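Budget for a two-arm bench cell: what gets left out?
Posted in Workshop Equipment, April 2018

Melina Koutsoukos
We are a small packing and kitting firm in Pladstead and have been asked to put in a figure for one bench cell with two light arms. The arms are quoted by Selter and that part is clear. What I lack is a sensible list for the rest: frame, mounting, cabling, spares. The job is handing flat, light parts from one arm to the other and setting them down. Floor space is tight, so the arms would have to share one side of the bench. Has anyone costed this properly?

Vitalii Dmytriv
Price the frame and rail before anything else. Both arms should bolt to one rigid rail through separate plates, so that one can be taken off without disturbing the other. Allow for panels on three sides and leave the working side open. Ours has a bar across the back for hooks and clamps, which costs little and keeps the bench top clear.

Cable is where our first estimate fell short. Each arm needs slack at the shoulder or elbow for full reach, and the runs wear. Order 2 spare sets with the arms. Delivery on ours slipped to February when bought later.

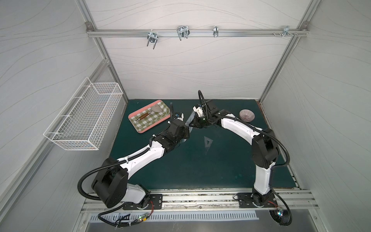
Vitalii Dmytriv
Cell technician, Gredby site

Note how far both arms reach in for a handover at mid-table. Check reach at that point, with grippers and cameras fitted, before you accept a rail length. Wrist cameras add weight and bulk, and the supplier's reach drawing may leave them out. Ask Selter for the payload figure with everything mounted.

I would also put in a line for small trays and bowls. Our order for these and the spare clamps came to 2303 in total, none of it in the original budget.

Brandão
Agree on the cables. Get 3 quotes for the frame, prices vary a lot. We bought ours second-hand and had to redrill the plates — would not do it again. Also ask about lead time for gripper fingers, ours was 5 weeks.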